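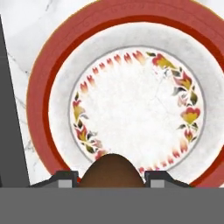 4.2 Recall of the campaign and attendance at screening

The claim most often made for local health campaigns is that people who remember them go on to be screened. Our data do not let us support that claim, and we doubt that the earlier reports did either. Of the 1037 women in the Zeltberg sample who returned the questionnaire, 916 answered both the recall item and the attendance item. Those who said they remembered the Jerkon leaflet were more likely to say they had gone for a mammogram. Taken alone, this looks like good news.

The trouble lies in the order of the questions. The recall item came directly after a page on the respondent's own contact with doctors and clinics. A woman who had just written down a clinic visit had every reason to think that she must have seen the leaflet, which was stacked at the front desk of each clinic in the district. Recall may have followed attendance, and a single mailed form cannot tell the two apart. The Pestport report used the same page order and drew the stronger conclusion anyway.

We therefore compared the answers with clinic records where we had consent to do so. Records were found for 510 women. Agreement between stated and recorded attendance was good for women under 60 and much weaker for older women, who tended to place a visit inside the campaign period when it had taken place before the July mailing. Memory pulls events closer to the present, and questionnaires that ask about "the past year" invite it to do so. When only recorded visits are counted, the difference between those who remembered the leaflet and those who did not becomes small, and its direction changes with the age groups chosen. We would not build a policy on it.

Gunawardena's model of health messages, on which the Jerkon materials were based, expects a gain in knowledge first and a change in behavior later. It could be argued that our follow-up was too short to see the second step. That may be so. But a model that allows any delay between message and action is hard to prove wrong, and we note that the same argument has not been applied to campaigns whose early figures were favorable.

The meal diary section of the form (Appendix B) was added at the request of the funding office and gave us little. Many women skipped it. Others filled in one day and copied it down the page. The seven women who wrote comments beside it wanted to know what supper had to do with a mammogram — a fair question, and one the form does not answer. We report the diary results in the appendix for completeness and make no use of them here.

Two limits apply to everything above. Women who had moved out of the district were not traced, and the form was sent in one language only. Both probably removed women with low attendance from the sample, so the rates in Table 3 should be read as upper bounds. We see no way to correct for this with the records at hand.

Figure 1. Dinner plate with red rim, seen from above. Computer rendering.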